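Apr 15, 2021

My sister-in-law has sent me another article about clear surfaces. It's the fourth since March, and like the others it has a bowl of lemons in it. The argument, if you can call it that, is that a table with things on it is a table that has been defeated, and that whoever sits at it is being quietly defeated as well.

I don't believe this and I never have, but I have tried to live by it, twice, so I feel entitled to complain.

The first time was in the flat in Hitlow. I bought a set of stacking trays and a book by a man called Lev Zhuravel, who had run a shop in Rarnville selling boxes and then gone on to run courses telling people what to put in them. Zhuravel's rule was that no object should spend the night on a table. Every evening you did what he called the walk-back: pick up each thing, carry it to its home, put it in. He claimed seven minutes would do it. He also claimed that the average household owned 2965 things that could be walked back, a number he gave without a source and repeated in every chapter.

I did the walk-back for most of a winter. What I remember is the mornings. I would come in with my tea, look at the bare table and have no idea what I had been doing. The letter I was halfway through answering was in a tray. The tray was under another tray. The tape measure had gone home to the drawer, so I forgot that I was meant to be measuring the alcove, and the alcove never did get its shelf. I had a lovely table and I'd stopped finishing anything.

The second time I was talked into it by a friend at work who swore by a thing called Islow, which is an app. You photograph the table when it's clear and the app nags you until it looks like that again. I lasted until the free trial ran out. I will say for Islow that it was cheaper than the trays.

Now, I'm not going to make the opposite case, the one about messy desks and great minds. People love that one. There is always a photograph of some physicist up to his elbows in paper. I've worked beside several very messy people and what they mostly had in common was losing things. One of them lost a cheque for 300 pounds inside a takeaway menu. Mess is no more a sign of brains than a bowl of lemons is a sign of inner peace.

What I object to is the idea that everything lying on a table is the same stuff, and that the word for it is clutter. A pile of unopened post is one thing. It got there by being put down and it stays there through cowardice; I have such a pile and I make no claims for it. But a pair of scissors you used this morning and will want again after lunch is something else. Scissors in a drawer are scissors you have to go and find, and in my house that means finding the tape, the batteries and the spare fuse first.

The tidiers have an answer to this, naturally. They say you should have a place near the table for the things you use at the table. I've thought about this a good deal and I believe the place they are describing is the table.

And look at what actually gets piled up on an ordinary working surface. It is seldom much. The articles talk as though we were all wading through it. Mostly there's a book, something to keep papers in, something to drink out of, whatever tool was last needed and one zipped case whose contents you could only guess at. You could clear the lot with one arm. Nobody's character is at stake.
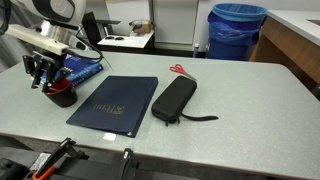 *Binder, blue book, black cup with a red inside, zipped case, red-handled scissors. I have seen worse, and so have you.*

A table like that would fail Zhuravel's rule five times over. The binder would be walked back to a shelf. So would the book, to a different shelf, presumably in another room, as he was very strict about books. The cup would go to the kitchen. I'd like to know what has been gained by any of it. The binder is shut, the book is lying flat, and there's plenty of pale grey table left over if you want to put your elbows down. I could sit at it and get on with something, which is all I ask of a table.

If pressed, I'd move the cup. I am not completely without principles, and I've been nervous of cups near paper ever since I ruined a borrowed road atlas. But I would move it a few inches along. I wouldn't draw up a system.

The systems are where the money is, of course. A few inches along can't be sold to anyone. The catalogue from Kragh, which comes through my door whether I want it or not, has a desk organiser this spring with a slot for scissors, a slot for a phone and a curved bit for "daily essentials". It takes up a third of any desk I've ever owned. You'd have to clear the table to make room for it. My sister-in-law has two, and when I was last there one of them was full of lids.

She'll say, when she reads this, that I have picked on the silly end of it. Fair enough. There are people for whom a clear surface really is a relief, and I am married to one of them. He likes to see the wood. We settled it years ago without a book or an app: the kitchen table is cleared before supper, and the one in the back room is mine and is left alone. I suspect over half the households in the country have come to some treaty of the sort, and that it works better than anything in the articles, though I've no source for that either.

What I would like is for the shaming to stop. If your table has gone quiet and you want it empty, empty it. If there's a job half done on it, leave the job where you can see it and go to bed. The scissors will be all right overnight.

As for the fourth article, I printed it out so I could argue with it properly. It's on the table in the back room, under the stapler, and it can stay there until I've posted this.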